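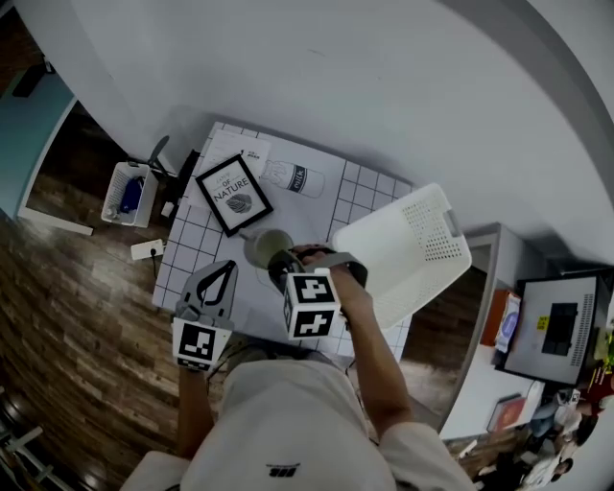
Nustov Household Consignment
Frequently Asked Questions

Bringing things in

What do you take?
Household goods in clean, working condition. Framed prints and paintings, mirrors, glassware, dishes, lamps, small tables, chairs, bookcases, kitchenware, baskets, clocks, and holiday decorations in season. If you would give it to a friend without feeling you had to clean it first, we will probably take it.

What don't you take?
Mattresses, pillows, cribs, car seats, helmets, large appliances, exercise equipment, encyclopedias, tube televisions, plastic food containers, and anything with a recall on it. We do not take clothing or jewelry. Darnard Resale on Mill Street takes clothing and is open later than we are.

Do I need an appointment?
For up to three boxes, no. Come to the side door between 10 a.m. and 2 p.m. on any day we are open. For more than that, or for any furniture, call first so we can clear floor space. Drop-off closes at 2 p.m. sharp and the side door is locked after that, even if you can see someone inside.

How should I pack?
Use boxes with a solid bottom. Wrap glass and dishes one piece at a time. Put frames on their edges with cardboard between them and do not lay them flat in a stack. Newspaper is fine for most things but the ink comes off on white china, so use plain paper or a towel for that. We can return towels and boxes if you ask at drop-off. We can't hold them for you to come back later.

Is there a weight limit?
One box may not weigh more than 65 pounds, and we would much prefer less. Books and cast iron should go in small boxes. The same limit applies to a single piece of furniture unless you bring a second person to help carry it.

Do I have to wait while you go through everything?
You can wait or leave it. If you wait, anything we turn down goes home with you. If you leave it, check one of the two options on the intake sheet: hold my rejects for pickup, or donate them. Rejects held for pickup stay on the rack by the side door until closing time the following day.

Why did you turn down my dishes?
Usually one of these: a chip or crack, gray knife marks that don't wash off, a set with too many pieces missing, or a pattern we already have on the shelf. The last one isn't a judgment on your dishes. Try again in a few months.

Do you clean things?
We wipe down glass and dust frames. We don't wash, polish, sew, glue, or rewire. Lamps are plugged in at intake and must light with our bulb.

Framed art

Will you take a frame without the glass?
Yes, if the frame itself is sound. We price it as a frame. Please remove any broken glass at home.

Do frames need to have wire on the back?
Anything larger than a sheet of notebook paper should be ready to hang, with wire, a sawtooth hanger, or D-rings. Smaller frames can have an easel back or nothing. Hardware is cheap at any hardware store and it makes a real difference in whether the piece sells.

What kinds of pictures sell?
Landscapes, birds, botanical prints, old maps, and short printed sayings all move well here. Plain black and plain wood frames sell faster than gold ones. Family portraits do not sell, and we'd ask you to take yours out of the frame before you bring it.

I think my print may be valuable. Can you appraise it?
No. We aren't appraisers and we don't give written values for insurance or estates. Marius Costache handles intake for art and will tell you if he thinks you should have something looked at before you sell it. If he does, take his advice.

Pricing and payment

Who sets the price?
We do, at intake or within a few days of it. If there is a figure you won't go below, write it on the intake sheet in the column marked Minimum. If we don't think the item will sell at that figure we will give it back to you.

How is the money split?
You get half of the selling price. On any single item that sells for $1,000 or more, talk to the office before we list it. The split is different and we put it in a separate agreement signed by both sides.

How long do you keep an item?
31 days from the date on the tag. Partway through that period we may mark it down. The markdown comes out of your half and ours equally. Holiday decorations follow a different calendar and come off the floor when the holiday is over.

What happens when the time is up?
You can pick up what hasn't sold, or leave it and we will donate it. It is up to you to keep track of the date. We used to phone everyone and we can't keep up with it anymore. If you want a reminder, write an email address on the sheet. The reminders go out automatically, so check your junk folder.

When do I get paid?
Checks are written at the start of each month for items sold the month before. You can pick yours up at the counter or have it mailed. We don't pay cash for consigned items and we don't buy outright.

I lost a check. What now?
Call the office and ask for Emilian Husar. He will check whether it has cleared. If it hasn't, he will void it and include the amount in the next month's run.

Can I use my balance in the store instead?
Yes, any time after the item has sold. You don't need to wait for the monthly checks. Give your account number at the register.

Will I get a tax form?
If one is required, it will be mailed to the address on your account. We can print a list of your sales for the year if you ask. We can't give tax advice.

Shopping

Can I put something on hold?
Until closing the same day, by phone or in person. Furniture can be held until noon the next day. After that it goes back on the floor, and we don't make exceptions to this because it has caused arguments.

Can I make an offer?
Not on anything in its first markdown period. After the markdown you may leave an offer in writing at the register. We pass it on to the consignor, and you will hear from us either way.

What is your return policy?
All sales are final, with one exception. Anything with a cord can come back within three days if it doesn't work. Bring the receipt and the tag. Look glassware over carefully before you buy it, including the rim and the base. There is a lamp on the table next to the register for this purpose.

Is the glassware safe to eat and drink from?
We don't test anything for lead or other materials. Painted, gilded, and very old pieces are best kept for display. The same goes for crystal decanters. If you are unsure about a piece, don't use it for food.

Can it go in the dishwasher?
If the maker's mark says so, yes. If there is no mark, wash it by hand in warm water. Colored glass that is washed in the machine again and again can turn cloudy and there's no fixing it.

Do you wrap purchases?
We have paper at the counter and you are welcome to as much as you need. Bring your own boxes for larger purchases if you can. We often run out in April, when people are moving.

Do you deliver?
We don't. Pascu Hauling will pick up from our side door and deliver within Rusenden and the nearby towns. You arrange it and pay them directly. Furniture must be paid for before they load it.

Do you sell online?
No. We post photos of some new arrivals on our page but everything is sold in the store, and a comment on a photo does not hold the item.

Accounts and everything else

How do I open an account?
Bring a photo ID the first time you drop off. It takes a few minutes and there is no fee. You must be 18 or older, or come with a parent.

Can someone else drop off for me?
Yes, if they have your account number and a signed note. Cosmin Ene at intake can set up a shared account for families clearing out a house, so that more than one person can sign for things. Everyone on the account can see the balance.

Can you come to the house and look at what we have?
For estates and large moves, yes, in the afternoon. Normand MacPherson does the visits. Send him a few photos first through the office email. He will tell you what we could take and roughly how long it would be before we had room for it.

What if my item is damaged or stolen in the store?
We are careful, but it's a shop and people pick things up. We don't cover damage or theft on items tagged under $65. Above that, we pay you your half of the tagged price. This is on the back of the intake sheet and you sign for it.

Is there parking?
The lot behind the building is shared with the dentist. Use the spaces marked N. The two spaces at the side door are for loading only.

Can I bring my dog?
Small dogs that are carried, yes. Otherwise please leave the dog at home. The aisles are narrow and the bottom shelves are at tail height.

Who do I talk to about a problem?
Ovidiu Anghel manages the store and is in most mornings. If he's out, leave your account number and a short note at the register and he'll call you back.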